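Does anyone else get scan nerves years later? What helps?

Posted by Wilma De Haan
07/11/2021

Hello lovely people! Long-time reader, first time I've put anything up. I finished treatment for bowel cancer four years ago and my next CT is coming up in December. Everything has been clear so far and I feel really well (back on the allotment, back on my bike, eating like a horse), but the minute the letter from Brendomgate landed on the mat I was awake at 3am again, poking at my stomach and looking up every twinge.

I honestly thought this would wear off. My husband thought so too and he's being very kind, but I can tell he's puzzled. I'm fine on the day itself. The drink, the cannula, the "breathe in and hold", none of that bothers me. It's the weeks before, and then the wait for the results, which last time was 9 days and felt like a year.

So what do you all do with yourselves? I'd love proper practical ideas, daft ones included. And is it cheeky to ask the hospital whether I can have the results by phone? My next clinic appointment is 16 days after the scan and I don't fancy that one bit.

Thank you so much in advance, this place has been a tonic. W x

Povilas Ķēniņš

Wilma, welcome, and well done on four years! That is brilliant and I hope you have celebrated it with something large and covered in cream.

Yes, I still get it. I had a kidney out and then a long run of scans, and the nerves never followed the calendar the way I expected. My third year was worse than my first. I think in the first year I was so tired and so looked after that I hadn't the energy to fret, and later on I had a normal life again and didn't want it touched. When I said this to my specialist nurse she nodded before I'd got to the end of the sentence, so please don't feel you're behind with anything.

Now the practical stuff, which I love talking about, so get a cup of tea.

Ring your nurse specialist and ask about the results. It isn't cheeky at all! Ask who gives them, how, and on which date you should ring if you've heard nothing. Some teams will phone, some won't do it until the scan has been talked over at their meeting, and it's much better to know which sort you've got. Mine wouldn't phone but they did move my clinic forward when a slot came free, and I only got that by asking. If you have an online record, ask whether the report might show up there before anyone has spoken to you, and decide beforehand whether you'd want to open it. I decided no, and my daughter changed my password for a fortnight. Best thing we ever did.

Write the twinges down. I keep a little notebook, one line each: date, where, what I was doing. If something is still going after a couple of weeks, or it's getting worse, or it's one of the things your team told you to look out for, ring them and don't sit waiting for the scan. Everything else can stay in the notebook. Nearly all of mine turned out to be gardening.

Then fill your hands. I can't read a book in scan weeks, my eyes slide off the page, but I can cut and stick and sort for hours. These have got me through:

1. Paper things. I've done cards, a map of every walk we did that summer, and 32 years of holiday snaps out of a shoebox and into albums. Scissors, paper, a glue stick, the radio on. You can pick it up at four in the morning and put it down again without losing your place.

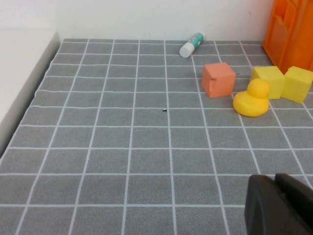
2. Cooking ahead. I make a big pan of soup and freeze it, so that on the wobbly days supper is already sorted. We also have what the family calls the Grillero, a rusty old barbecue that comes out the night before every scan whatever the weather. In December I wear a bobble hat.

3. Walking with somebody who talks a lot. My friend down the road can do an hour on her neighbour's hedge. Bliss!

4. A set worry time. It sounds silly but do try it. Twenty minutes after lunch, notebook out, worry as hard as you like, then stop and put your shoes on. At night I tell myself it's booked in for tomorrow, and quite often I drop off again.

Last one, plan something for the evening of the scan and something for the day after the results, and make the second one small enough that you'd still do it whatever they say. We go for chips.

Do come back and tell us how you get on. I'll be thinking of you!

moynihan_m

same here, 9 scans in and still a wreck the week before. my GP referred me for a few sessions of counselling through the hospital and it was great, wish I'd asked sooner. if you're not sleeping for weeks on end do tell someone, you don't have to just put up with it. also stay off google!!

Pikari

Lots of good stuff already so I'll only add one bit. If your husband is puzzled, take him with you to the nurse, or get him on the call. Mine heard it from her in two minutes flat when I'd been trying to explain it for months, and after that he stopped saying "but you're fine" and started doing the school run on scan mornings. Huge difference.

Agree with Povilas about asking for a date to ring. Get the direct number as well, the switchboard at ours is hopeless.

Wilma De Haan

Oh you are all wonderful, I've had a little cry and a big laugh. I rang the nurse this morning! She'll phone me herself once the team has met, and if I've heard nothing after 9 days I'm to ring her direct line. Already slept better. I've dug the photo boxes out of the loft too, and Povilas, I want to know what goes on the Grillero in December.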